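When the gripper wouldn't let go

We finally got to the bottom of the Stendow fault, and what a lovely puzzle it was! Naveed Jafri had been running the pick-and-place routine in simulation, block into the orange container, and the arm kept stopping dead with its fingers still closed. Of 15 runs, 7 ended that way.

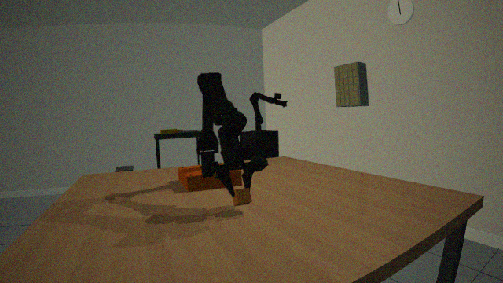 Babita Upadhyay went through the logs and found that the release command was being sent before the arm had reported itself settled, so the safety check threw it out (quite rightly) and then never asked for it again. One missing retry – that was all! She has put it in, along with a proper warning message, and we're now setting up 4000 fresh runs to see if it holds. The real arm at Fondville stays switched off until they're done. If you've seen anything similar on yours, please do tell Naveed, he'd be thrilled to compare logs.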